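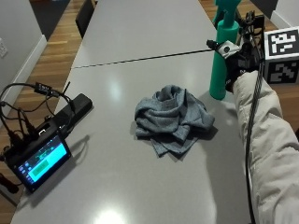
유스텍, 공용 작업대 표면 관리 기준 개정… 3월부터 적용

입력 2018년 2월 21일

시설관리 업체 유스텍(Usteck)이 공용 작업실의 테이블 표면 관리 기준을 개정해 3월부터 적용한다. 개정 기준은 상판 청소 주기, 분무 방식, 천 수건의 교체와 세탁, 이음부 처리 절차를 다룬다. 적용 대상은 유스텍이 관리를 맡고 있는 작업실 16개소의 테이블 215대이며, 개인 책상과 바닥재는 별도 기준을 따른다.

종전 기준은 하루 한 차례 마른 천으로 상판을 닦고 오염이 남은 경우에만 세정액을 쓰도록 했다. 개정 기준은 이를 사용 종료 시마다 1회로 바꾸고, 세정액 사용을 기본 절차에 포함했다. 작업 중간의 추가 청소는 사용자 재량에 맡긴다.

분무는 상판에 직접 하지 않고 접은 천에 하는 것을 원칙으로 한다. 분무 횟수는 천 한 면당 3회로 정했다. 전자 부품이나 케이블이 놓인 테이블에서는 해당 물품을 옮긴 뒤 청소를 시작하고, 옮길 수 없는 물품이 있으면 그 주변을 마른 천으로만 닦는다. 분무기는 방아쇠형으로 통일하며, 사용 후 노즐을 잠금 위치로 돌려 세워서 보관한다. 눕혀서 보관하는 것은 금지된다.

천 수건은 회색과 청색 계열의 편직 제품을 상판 전용으로 지정했다. 바닥과 싱크대에 쓰는 천과는 색으로 구분한다. 사용한 수건은 펴서 건조대에 걸고, 뭉친 상태로 테이블 위에 두지 않는다. 공급은 섬유 업체 쿠로(Kuro)가 맡는다. 수건은 세탁 29회를 기준으로 교체하며, 올 풀림이나 가장자리 말림이 확인되면 횟수와 관계없이 폐기한다. 세탁 시 섬유유연제는 쓰지 않는다. 유연제 성분이 상판에 얇은 막을 남겨 닦은 자국이 두드러지기 때문이다.

두 장 이상의 판을 이어 붙인 테이블에는 별도 조항이 마련됐다. 이음부는 세정액이 스며들기 쉬운 부위로, 판의 안쪽에서 이음부 방향으로 밀어 닦는 동작을 금하고 이음선을 따라 한 방향으로 닦도록 했다. 이음부에 고인 액은 마른 천의 모서리로 눌러 흡수한다. 판 사이에 단차가 생기거나 틈이 벌어진 경우에는 청소를 중단하고 보수를 신청해야 한다.

밝은 회색 반무광 상판의 점검 방법도 추가됐다. 이 종류의 상판은 천장 조명이 반사되는 부분에서 얼룩이 잘 드러나는 반면, 정면에서 내려다보면 같은 얼룩을 놓치기 쉽다. 점검자는 테이블의 짧은 변 쪽에 서서 시선을 낮추고 반사면을 확인한 다음, 반대편에서 같은 절차를 반복한다. 얼룩이 남았으면 새 면으로 접은 천으로 다시 닦고, 재점검 결과를 점검표에 적는다.

목재 바닥이 깔린 작업실에서는 청소 중 바닥에 떨어진 액을 즉시 닦아야 한다. 좁은 널을 이어 시공한 바닥은 널 사이로 수분이 들어가면 변형이 생길 수 있어, 테이블 가장자리에서는 분무 작업을 하지 않도록 했다.

세정액은 에토브(Etov)의 중성 제품을 쓴다. 원액은 작업실에 반입하지 않고 관리실에서 희석한 뒤 분무기에 담아 배부한다. 분무기에는 내용물과 희석 일자를 표기한 라벨을 붙이며, 라벨이 없거나 글자를 읽을 수 없는 분무기는 회수한다. 알코올 함량이 높은 제품과 연마 입자가 든 제품은 상판에 쓸 수 없다.

기준안의 기술 검토는 표면재 시험 업체 엘 카티브(El Khatib)가 수행했다. 검토 범위는 상판의 광택 변화와 이음부의 수분 침투였으며, 바닥재에 대한 시험은 포함되지 않았다.

개정 기준 전문과 점검표 양식은 각 작업실 게시판에 비치된다. 기존 점검표는 3월 말까지 함께 쓸 수 있다. 보유 중인 구형 분무기는 관리실에 반납하면 신형으로 교환되고, 색상 구분이 되지 않은 수건은 바닥 청소용으로 전환된다.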